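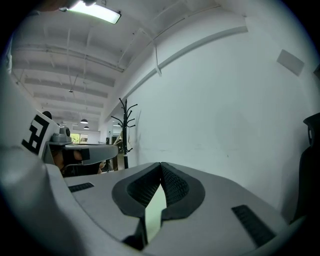

About Etevgate

Etevgate is a shared workshop on Cultham Street. Nomvula Visser opened it in February with 2 benches and a lease on the back half of the building. We took over the front half later and now have 70 members.

The room has a white ceiling with the beams and pipes left exposed, and fluorescent lighting over the work surface. Pendant lamps hang further back. We painted the ceiling ourselves – it took longer than planned.

Members use the space for hands-on work of all kinds, and most of it is small enough to hold. Tools stay on site. Bench time is booked at the front desk or by phone, and new members get a short tour first.

Skosten, our storage room, is at 129 Cultham Street, next door. Ask at the desk for a key.

Page updated January 2020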